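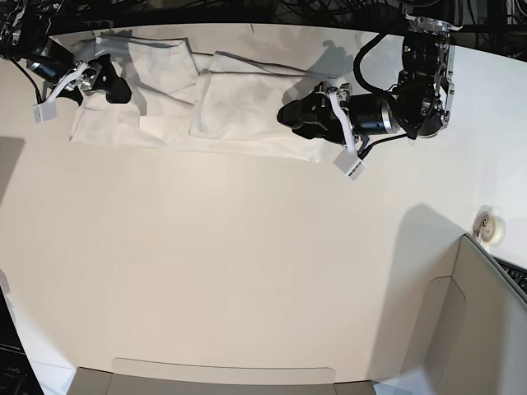
Two arms over a white garment on the bench, white fingertip blocks fitted on both grippers.

How to compare two gripper fingertips on cloth

Product pages will tell you a fingertip "handles fabric." Ignore that and run your own test. We did it with the Dunmore and Flatent tips, and the gap was smaller than either page suggests.

1. Pick one plain garment and stick with it. Swapping cloth halfway ruins the numbers.

2. Fit the same tip on both arms. Mixed pairs tell you very little.

3. Set the closing force low and leave it there. Raising it makes a bad tip look good – and marks the fabric.

4. Lay the garment out the same way before each try. Lazy resets are where most of the cheating happens, usually by accident.

5. Do 60 grasps per tip, at folded edges and single layers. Log them separately. Any tip can grab a thick fold.

6. Count a grasp only if the cloth stays held for 6 seconds.

If a vendor quotes 500 clean picks, ask what the cloth was. Totine wouldn't say. And don't touch the controller settings between tips, or you are testing your tuning.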